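3 min read

Equipment planning for the spring quarter

Requests for the next equipment round are due at the end of January, and orders will go out in March. The Kutetti kitchen project has asked for the largest share this time, mostly for parts that wear out. Floritz has a smaller request in for cables and a second charging dock. Rotich has asked for nothing new and will carry its unspent money forward.

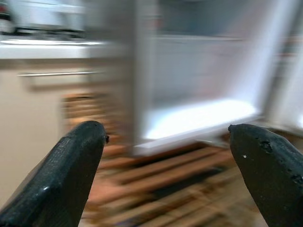 Gripper fingers are the line we underbudgeted last year. We bought them as part of the arm package and did not set anything aside for replacements, so every new pair came out of the general repair fund. A pair costs us $125 from Edonetti, and the order takes nearly 34 days to arrive. Kitchen work puts them close to refrigerator shelves, cabinet handles and countertops all day. The right finger has a chipped, pitted patch on its upper face, and the left one looks better. We still replace them as a pair, so please budget that way.

For the coming year, each arm should have 2 spare pairs on the shelf. Add them to your request as a separate line and leave them out of the arm price. The full spares order comes to $416 per arm once mounting screws and shipping are included, if it is placed in one batch.

Wrist camera mounts can wait until the fall. If yours is loose, send it to the shop for a new bracket before asking for a replacement. Request forms are in the shared folder, and last year's version will not be accepted.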